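The Floor at Dulach

My mother cleaned the museum at Dulach for 14 years, and in all this time she never saw the whole floor.

The floor was the reason people came. It was found under an onion field, a Roman floor from a dining room, with fish and birds and a sea god in the center whose beard was made from weeds. The farmer had hit it with his plow. You could still see the line where the blade went, through the tail of a dolphin. They built the museum over it like you put a bowl over a cake, and then they covered half of the floor with a wooden walkway, so that the visitors would not step on the fish.

My mother mopped the walkway. She started at four in the afternoon, when the last bus to Darnham was leaving, and I sat on the bench beside the ticket desk and did my school lessons. When she was at the far end I could not see her, I could only hear the bucket.

"What is under you now?" I shouted.

"Wood," she shouted back.

In March of the year when I was 11, a woman came from the university at Brallport. She had a gray coat and very clean shoes, and she took the shoes off before she went down on the floor. This impressed my mother a lot. The woman had permission to lift some boards of the walkway, and she wanted to work in the evenings because then the light could be low and come from the side. So she and my mother were in the room together, one above and one below.

The woman was looking for feet. I understood this only later. She put a lamp flat on the ground and moved it by the width of a hand, and then she wrote something, and moved it again. She told my mother that the little stones were not all the same height anymore. Where many people had walked, the stones were lower and the corners were soft. Where a couch had stood, the stones were still sharp as on the first day.

"They lay here, and here, and here," she said, and showed three places along the wall. "The guests were lying down to eat. The servants went around them."

"Where did they go around?" my mother asked.

The woman moved the lamp. At first I saw nothing, and then I saw it, a path, a kind of shallow river in the stone. It came from the door, passed behind the first couch, turned at the corner, and went along the edge of the picture. It never crossed the sea god.

My mother stood on the walkway with the mop in her hand and looked at it for a long time.
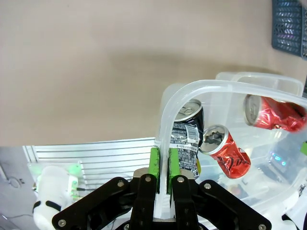
Clear bin with three drink cans.

The next evening she asked the woman a question. She had prepared it at home, I believe, since she said it in one piece, very correctly, like a person speaking in an office. She asked if it was possible to know who had cleaned the floor.

The woman said no. Then she said that it was a good question and that she would think about it.

She thought about it for two days. On the third evening she called my mother down. My mother did not want to go down. She had gone past the sign about not stepping on the mosaic every working day, and she had even washed the sign. But the woman held out a pair of thick socks, and my mother put them on and climbed down the small ladder, holding it with both hands.

They knelt together near the wall, under the place where the middle couch had been. I was lying on my stomach on the boards, with my head over the side.

"Put your fingers here," the woman said. "Now here."

"It is smooth," said my mother.

"It should not be smooth. Nobody walked under the couch. So why is it smooth?"

My mother kept her fingers on the stones. She moved them left and right, left and right, in a small curve, and her shoulder moved with them. I knew this movement. It was how she did the kitchen at home when something had been spilled, with the cloth folded in four.

"She pulled the couch away," my mother said. "She went down on her knees, and she did it by hand. You cannot get into that corner with a brush."

"It could have been a man," said the woman.

"Yes," said my mother politely.

The woman wrote it in her notebook. She wrote for so long that my legs became cold on the boards. Then she asked my mother to do the movement again, and she measured it with a folding ruler, from one end of the curve to the other, and it was nearly the same as the smooth part of the stone.

After the woman went back to Brallport, they closed the boards again. A book came by mail two winters later, 200 pages, published by Cartwright, with a drawing of the path on the cover. My mother looked for the corner under the couch. It was there, in a note at the bottom of a page, in small letters. The note said that the observation was made by a member of the museum staff.

She read it standing, in her coat. Then she laid the book on the shelf with the good glasses, and when I came home the next day I saw she had moved the shelf out from the wall and was washing the floor behind it.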